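Sábado, 23 de febrero de 2019

El cajón de los cucharones, segunda parte

Prometí en diciembre que iba a volver sobre el asunto del cajón y aquí estoy, con dos meses de retraso y un café que ya se me enfrió dos veces mientras buscaba por dónde empezar. Para quien llegue nuevo: en mi cocina hay un solo cajón grande, el que queda bajo el mesón, y en ese cajón vivía todo. Los cucharones, las espátulas, el rallador, las velas de cumpleaños, un destornillador, los recibos del gas y una bolsita con tornillos que no me atrevo a botar porque seguro son de algo. Cada vez que quería voltear una arepa tenía que meter la mano hasta el fondo, y como el mango del batidor se atravesaba, el cajón se abría hasta la mitad y de ahí no pasaba ni con rezos.

Gladys Betancur, mi vecina del piso de arriba, que lleva años oyéndome pelear con ese cajón (las paredes de este edificio son de galleta), fue la que me dijo que dejara de comprar organizadores y sacara cosas. Yo ya había comprado tres separadores de plástico, de esos que prometen expandirse y se expanden, sí, pero solos y a medianoche. El último era de Serley y me costó 84 pesos menos que el anterior en la cuenta que llevo de caprichos, o sea que ni siquiera puedo decir que me arruiné. Igual no sirvió, porque el problema era la cantidad, y contra eso no hay separador que valga.

Así que un domingo vacié el cajón entero sobre la mesa del comedor. Qué vergüenza, de verdad. Encontré dos peladores idénticos, cuatro cucharas medidoras sin la de media cucharada (que es la única que uso) y una tapa de una olla que le regalé a mi hermana cuando se casó. Hice montones, los deshice, los volví a hacer, me puse sentimental con una cuchara de palo quemada y paré a almorzar.

De todo ese desorden salió una idea muy sencilla que todavía me tiene contenta: lo que uso todos los días se queda afuera, a la vista, en poquitos recipientes. Un vaso alto para los utensilios de mango largo. Una caja pequeña para lo menudo, lo que antes se iba al fondo y no volvía. Y algo ancho y bajito donde caiga lo que uno va soltando mientras cocina, el ajo, el limón a medio exprimir, la cucharita de probar. Con esas cosas en fila, una al lado de la otra, alcanza para un mesón chiquito como el mío.

De la caja me enamoré por la perilla. Siempre me han gustado las perillas redondas de madera, me recuerdan el costurero de mi abuela, que tenía una tan gastada que parecía un caramelo chupado. Y el frente rojo también ayuda, claro, porque en mi casa todo lo rojo se encuentra y todo lo demás se pierde.
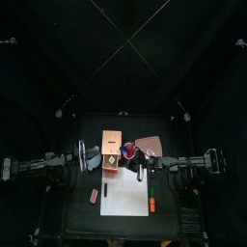
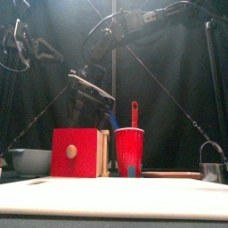
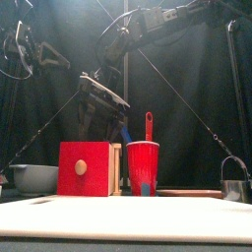

Cajita y vaso, bien cerquita.

Ahora bien, lo del vaso tiene más ciencia de la que parece, y como me lo han preguntado por correo me voy a extender (perdón, Babita, ya sé que me vas a escribir diciendo que con un párrafo bastaba). Un vaso alto de plástico es liviano, y si uno le mete un cucharón pesado se va de lado con una facilidad pasmosa. Yo lo aprendí a las seis de la mañana y lo aprendieron también todos los del edificio. Desde entonces le pongo en el fondo un puñado de fríjoles secos, que hacen peso y sostienen los mangos. Haris Arain me contó en los comentarios pasados que él usa arroz; yo probé con arroz y el arroz se mete en las ranuras de las espátulas y después uno lo encuentra en la sopa. Fríjoles, entonces. Si son grandes, mejor.

También conviene no llenarlo. En el mío caben nueve utensilios y meto cinco, porque con seis ya empiezan a enredarse y vuelve uno a lo del cajón, pero en vertical. Los que tienen un agujero largo en el mango podrían ir colgados, y durante una semana lo intenté con unos ganchitos adhesivos. Se despegaron con el vapor, uno por uno, como hojas de otoño. Volvieron al vaso y ahí están muy bien.

La caja la llevo peor, lo confieso. El principio era que fuera solo para lo menudo de cocinar: el pelador, el descorazonador, las pinzas de cerrar bolsas. A los diez días abrí y había una pila, dos clips y la llave del candado de la bicicleta. Parece que cualquier cosa con puerta o con cajoncito llama a esas cosas. He decidido revisarla los viernes, antes de hacer el mercado, y lo que no sea de comer ni de cocinar se va a su sitio o se va a la calle.

Del tazón casi no hay que decir nada, es el más agradecido de todos. Ancho, de poca altura, fácil de lavar. Yo tenía uno hondo y cambié a uno más tendido porque en el hondo se me quedaban las cosas olvidadas al fondo, una vez medio limón durante un puente festivo. De ese episodio prefiero no hablar más. Si alguien anda buscando, en el bazar de Tarnden vi unos grises muy bonitos la semana pasada, apilados junto a los coladores, aunque ya quedaban poquitos.

Y el cajón, preguntarán ustedes. El cajón abre. Abre completo, hasta el tope, y hace un ruidito al final que yo no le conocía. Adentro quedaron el rallador, el rodillo, los moldes de galletas y los manteles individuales, y me sobra tanto espacio que me dan ganas de guardar algo, que es justamente lo que no debo hacer. Gladys bajó a verlo el martes y lo abrió y lo cerró como siete veces. Me trajo mazamorra para celebrar - en un recipiente con tapa, que por supuesto ya no sé dónde poner.

Lo que sí tengo pendiente es la despensa. Ahí hay tarros sin marcar y una bolsa de harina que puede ser de maíz o puede ser de otra cosa, y no me siento con fuerzas de averiguarlo este fin de semana. Tyra Sjöberg me mandó fotos de la suya, toda en frascos iguales, con los nombres escritos a mano, y me quedé mirándolas un rato largo con una mezcla de admiración y cansancio. Yo creo que empezaré por el estante de abajo, el de los granos, que además me toca surtir para el vaso.

Si tienen trucos para que los tarros no se llenen de gorgojos, déjenmelos en los comentarios, que los leo todos aunque me demore en contestar. El laurel ya lo probé y los gorgojos de mi casa le hacen el quite.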